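I Went to a Robotics Lab Open Day and Spent It Looking at Small Black Squares

7 min read

The bus from Parnetum station drops you at the wrong end of the campus, so by the time I reached the robotics building I had already toured two parking structures and a duck pond. The sign-in desk gave me a sticker with my name on it. This turned out to be good preparation, as much of the afternoon was about putting stickers on things so that somebody could tell what they were.

The open day had the usual crowd-pleasers downstairs. There was a line for the walking one. I had come for the third floor, where the Awan group works on a calibration method called Kaso, and where there was no line at all. Anum Jafri, who runs the group, seemed delighted to have a visitor and slightly worried that I had come up for the restroom.

The problem they work on is easy to say. You put a camera on the wrist of a robot arm. The camera sees something, and the arm needs to know where that something is in relation to its own hand. So you need to know exactly how the camera is sitting on the wrist, down to fractions of a millimeter, and it is never sitting quite where the drawing says. The common fix is to show the camera a printed marker from many angles and solve for the answer.

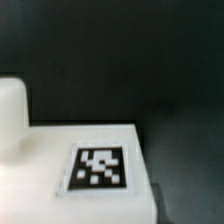

Most labs print a big board of markers for this, clamp it flat, and drive the arm through a long set of poses. Anum's complaint is that a board takes up the table you wanted to use, and that people do it once in April and then trust the numbers until something gets dented. Kaso gets by with single small markers fixed to parts that are going to be in the workspace anyway. Every time the camera happens to pass one, the software takes a reading and nudges its estimate. The arm calibrates itself on the way to doing its job, like a man checking his fly on the way to the podium.

Iqra Virk, a second-year student, took me through the part that made it a paper. A single square marker seen close up has a nasty habit: its tilt can be read two ways, and both fit the picture nearly as well. Pick the wrong one and your camera believes the table is leaning. Kaso doesn't pick. It keeps both readings alive and waits for views from other poses to make one of them look silly. I have relatives who could use this software.

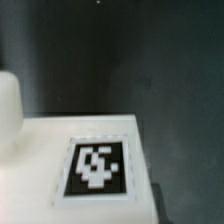 Marker on the top face of a white block, from the wrist camera. The pattern inside the black square is what tells the software which marker it has found.

I asked what happens when the focus is soft, and got the longest answer of the day. Damián Lozano did his thesis on blur and has been waiting for someone to ask. Wrist cameras work close in, and a lens set for one distance is unhappy at another. White cells bleed into the black, corners go mushy, and a corner is exactly what you are trying to measure. His contribution is a step that judges how trustworthy each corner is before letting it vote. It is called Allow. He admits the name came first and the acronym was reverse-engineered over a weekend, and he declined to tell me what the second L stands for.

Their test used 1008 views over 14 separate remountings of the camera, which means someone took the camera off and screwed it back on slightly differently 14 times. Someone was Jagadeesh Kotian. He showed me the screwdriver. Of those views, 499 were shot deliberately out of focus, and on that half the version with Allow held its estimate steady while the plain version wandered off. On the sharp half the two were nearly tied, and Anum put that slide up without being asked. I've been to plenty of demos where that slide stays on the laptop.

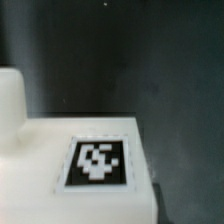
Another wrist-camera view. The raised section on the left is the same white material as the rest of the block.

There are limits, and I got them in a cheerful list. Glare ruins everything. A marker seen dead-on tells you very little about tilt. And if the part holding the marker gets bumped, Kaso will for a while blame the camera, which Iqra described as "a very human response." They want it to work out which of the two moved. At present it needs 17 fresh views before it will even consider that the fault lies elsewhere.

I stayed until they started putting the chairs up. On the way out I passed the walking one, which was sitting down. I caught the wrong bus back and saw the duck pond again.

Posted December 26, 2023 by Babar Pirzada

41 shares · 3 comments

tinsnips_and_tea
We still use the big board. It lives behind a filing cabinet and has a coffee ring on it. Calibration is "fine."

r.olmstead
Does it matter how flat the sticker is? Ours curl at the corners after a month or so and I've always suspected them.

Babar Pirzada (author)
I asked Damián that very thing. Yes, it matters, and he'd like you to press yours down.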